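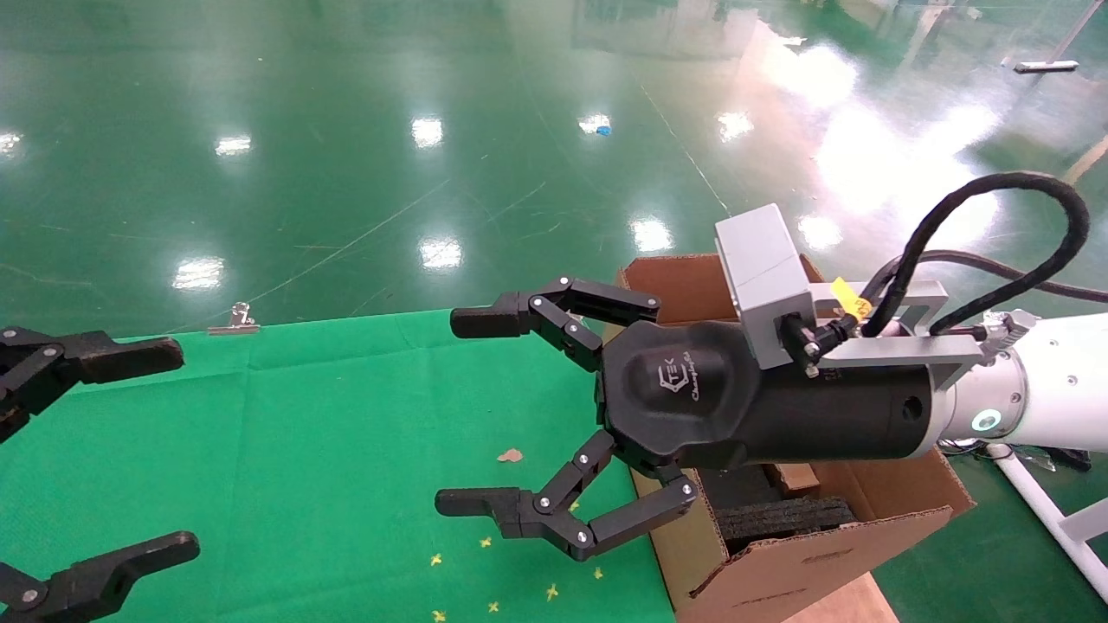

Open box, brown cardboard.

How to Pack a Kitchen for a Move

Every kitchen looks like a two-hour job until you open the cupboard over the fridge. I have moved four times, most recently from Tastport to Bavberg, and each time I met a fondue set I would have sworn was gone.

Start a week out with whatever you won't miss: the good platters, the cake tins, the waffle iron and its optimism. Keep back one pan, one knife, a mug each and the can opener. Put the can opener in your coat.

Use small boxes. A big box full of plates is a piece of furniture. I stop at 40 pounds, and I check on the bathroom scale, which for once gives me news I can do something about.

Tape the bottom seam twice, then once across. Crumple a thick layer of paper into the base, wrap each plate, and stand the plates on edge like records. Laid flat, the bottom one carries all the others, and it will let you know. Glasses go in last, on top, rims down – stuff the insides first. 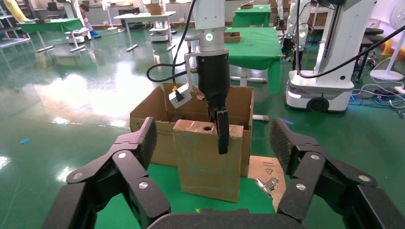

Bavberg, February 22, 2020

An update, now that I've unpacked. Of everything I wrapped, I lost one saucer and the lid of a Toivonen casserole. The lid was my own fault. I had tucked it down the side of the box "for now," and for now lasted 718 miles.

I bought a pack of 500 sheets of plain newsprint and used nearly all of it. Real newspaper is cheaper, but it turns everything gray, and you stop to read it.

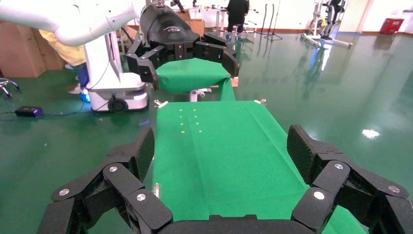
Unpacking goes faster if you do the sorting before anything reaches a shelf. Clear the longest surface you have and give yourself 15 minutes per box, with a bag for paper at your feet. Cover the surface first. A long table under a bright green cloth, like the one in the photo, does the job nicely, and a few creases and fold lines won't bother a colander. Group things by where they'll be used: pans near the stove, mugs near the kettle. Anything you can't name goes to the far end.

Label two sides of every box, never the top, as the top will be under another box. Write what's inside. "Kitchen misc." helps no one, and I say this as the owner of three of them, still taped, in the hall closet on Undora Street.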